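Search notebook Go

December. Open day, notes from the demo bench

Writing this up the same afternoon while I still remember the order of things. Annelies Tanner has the sign-in sheets and will do the proper report. These are my bench notes, mostly for whoever runs the arm next time.

Setup started at 8:20. The truck from Holzer had come the evening before, so the table was already in place and leveled. I bolted the arm down, ran the homing routine twice, and checked the emergency stop from both sides of the rope. Second homing was cleaner than the first. I think the base joint was just cold, but I wrote down the offset anyway and taped it inside the lid of the controller case.

Speed limit set to 800 on the controller page, in whatever units Zostov uses there. The manual doesn't say. It's a comfortable pace for people watching, and slow enough that you can see where the wrist is going before it gets there. Please leave it at that for visitors. Grip force on the low preset all day.

First group was from the Grellness plant, maintenance people mostly. They wanted to talk about gearboxes and cable wear and were less interested in the task. One of them asked how often we replace the cables at the wrist. I said we look at them every week and replace them when they look bad, and he didn't think much of that as an answer. He's right. We should keep a log with hours on it. Adding it to the list at the end.

He also asked why the cables aren't clipped along the arm. Same answer as always – clips hold fine until the wrist turns past a certain point and then they pull. We let them hang with slack and keep an eye on them. It looks untidy to visitors and I had to explain it to every group.

For the task we used the kitchen set: plate, mug, tray, ketchup bottle, the fruit, the little red ball, and the black box with the blue front over on the right side. The mug is the main target. Everything else is there so the arm has something to choose between and something to avoid.

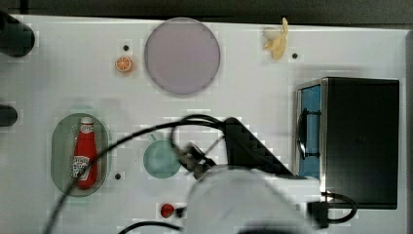
The approach to the mug gave the most trouble all morning. With the handle pointing away from the arm, the planner likes to come in from the right, and it swings wide to get there. It's a legal path but it takes a long time, and people start to wonder if it has stopped. In the second group somebody asked me if it had crashed. I turned the mug by hand between runs so the handle faced the arm, and after that it went straight in.

I would still like to know why it won't take the rim when the handle is out of reach. It did that fine in November. Something changed with the last update, maybe the collision margin. Did not touch it today with people in the room.

Second group, Sosex staff and a few of their families. Much noisier and a better audience. The kids wanted it to pick up the banana, so we tried the banana. First try it closed too high and came up with nothing. Second try it had hold of it and then let it slide on the way up. I stopped there. The low preset isn't meant for something soft and slippery, and I didn't want to change force settings live. The kids were happy with both failures, more than with the mug.

The ball is a problem of its own. If a finger touches it off center, it rolls, and then it goes for the edge or one of the mounting holes. It went off the table in the second session and a visitor handed it back to me. Next time, either a bigger ball or put a bit of putty under it.

Bottle lying on the tray: picked up four times, dropped never. Best object of the day. The tray keeps it from rolling and the shape suits the fingers.

Lunch from 12:15. I left the arm parked and powered off, with the key in my pocket. Came back and everything was as I left it.

Third group was short because they came late from the other building. I did the talk, one mug run, one bottle run, then questions. Good question from a woman in that group: how does it know the plate is a plate? I said it has a list of objects it has been shown, and the overhead view is matched against that. She asked what happens if we put down something not on the list. I told her it ignores it for picking but still tries not to hit it. She wanted to see that, and we ran out of time. Would be a good thing to have ready – one odd object kept in a drawer, brought out at the end.

The overhead video stream was blocky most of the day. I first blamed the network, since the guest wifi was full, but it was the same over lunch with no visitors on it. So it's the compression setting on our side. It didn't seem to bother the picking. It did look poor on the big screen.

Annelies counted roughly 60 people through the room. Felt like more.

To do before the next one:

- start a cable log, with hours
- ask Zostov what the speed number means
- check the collision margin against the November settings
- fix the stream compression
- bigger ball, or putty
- find an odd object for the last run

Rope and posts are back in the hallway closet. Controller case is on the bottom shelf, with the offset still taped in the lid. I left the table bolted down until Holzer comes for it.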